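Wanted: one or two people to help with a two-armed robot

I've been building this thing in our shared workshop on Jillach Road since June and I've reached the point where I need more hands (human ones, I mean). The project is called Moon, it has cost me £869 in extras so far, and I'd love some company on it! 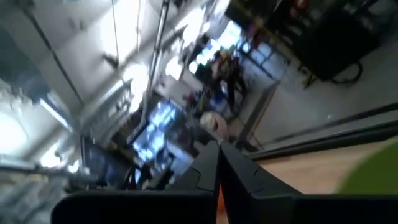
Gripper fingers, close up, with the workshop behind

You don't need a degree or anything like it. If you can crimp a connector, read a bit of Python and put up with me talking while I solder, you'll do fine. Evenings mostly, from half six, and I can pay £30 a session plus chips. 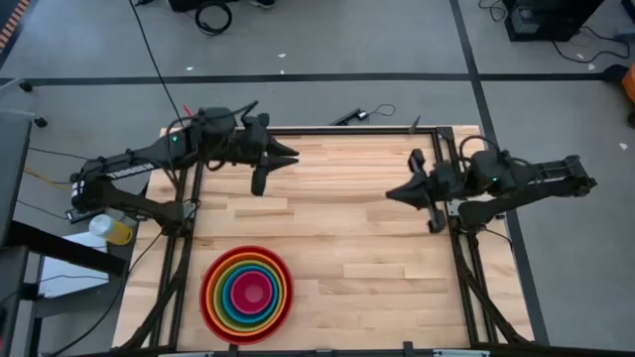 Page last changed: June, 8:45 pm

The arms sit on a black frame round a wooden table, facing each other, and the next job is getting them to unstack the rainbow bowls and put them back again. I want 400 goes at it recorded before we move on to anything cleverer. There's cable tidying too – lots of it – and a mount to redesign if you like CAD.

Interested? Leave a note in the Cisar pigeonhole by the door or message me on the workshop board, and say which evenings suit you.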